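3.2 Rules for working inside open appliances

Most written guidance on robots in kitchens deals with the space around the arm: how far people should stand, how fast the arm may move, who holds the stop button. We found all of it useful and followed it. What surprised us was how little had been written about the moment when the gripper goes down into something, a bowl, a drum or a deep pan, where the walls are close on every side and a small error at the shoulder becomes a scrape at the fingertip. This section sets out the rules we drew up for that moment. We are very fond of them, partly because they are so plain, and we would be delighted to see other groups borrow them and argue with them.

The rules grew out of work at two sites, Skikley and Tallov, between which we logged 384 entries into open vessels. At Skikley the team already kept a short house code, known as the Keskinen sheet, which dealt mainly with cleaning and the handling of knives. We kept its layout and wrote a new page covering entry, dwell and exit. The page has 11 rules. We discuss only those that changed the way people worked.

The first concerns the lid. A lid that can move is treated as a second moving machine, even if it has no motor. Before any entry the operator opens it fully, lets go, and watches it for a slow count of five. If it creeps, the entry does not go ahead. The hinge, the handle and anything else that projects over or into the opening must then be entered in the collision model as solid bodies with a margin of their own. In early drafts we allowed a single margin for the whole appliance. This was a mistake, and a very instructive one! A smooth wall and a curved handle call for quite different clearances, and a margin wide enough for the handle left hardly any bowl to work in.

The second concerns the rim. Where there is a gasket or seal, the fingers may pass over it but may not rest on it, push against it or use it as a reference for height. Soft parts give way, and a height taken from one will be wrong by a different amount each time. Height is taken from the rigid rim, once, at the start of a session.

The third concerns the fingers themselves. Wrapping is allowed, and we are all in favour of it, as tape is cheap and quick to replace. But a wrapped finger is a different finger. Its width changes with each layer, and its edges wear. Our rule asks the operator to look at both fingers before each session and to write down the state of each one separately, using four words only: smooth, creased, frayed or torn. The worst word that applies is the one recorded. Frayed or torn wrapping may be used for reaching and positioning trials in an empty vessel, but never where there is food. Figure 4 shows two wrapped fingers inside a steel bowl; under the rule, the left and right fingers would be written up on separate lines, and the left would earn the harsher word.

Figure 4. Parallel gripper with taped fingers, reaching into the steel bowl of an appliance. A curved chrome handle stands to the right of the fingers.
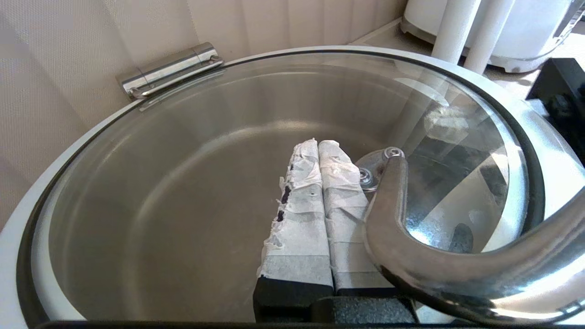
3.3 Light, reflections and the wrist view

Polished steel is a wonderful test of any rule about seeing. Bowl walls throw back pale patches that shift as the arm moves, and a clear lid adds its own reflections on top. Operators at both sites told us they had, at one time or another, steered away from a shape that was only a reflection. Steering away does no harm in open air. Inside a bowl it may mean steering towards the opposite wall.

Our rule is that the wrist view on its own is never enough to approve a movement towards bare metal. A second source is required, which may be a fixed camera, a force reading or a person standing at the agreed distance with a clear line of sight. In 63 of the logged entries the second source disagreed with the wrist view, and the operator paused. Each pause was short, and we count them as a success for the rule.

Room lighting is to be set before the session and left alone. The Hukamer controller used at Tallov stores a still from the wrist camera at the start of each run, and operators there took to comparing it with the live view after every break. We have since made this a written step at both sites.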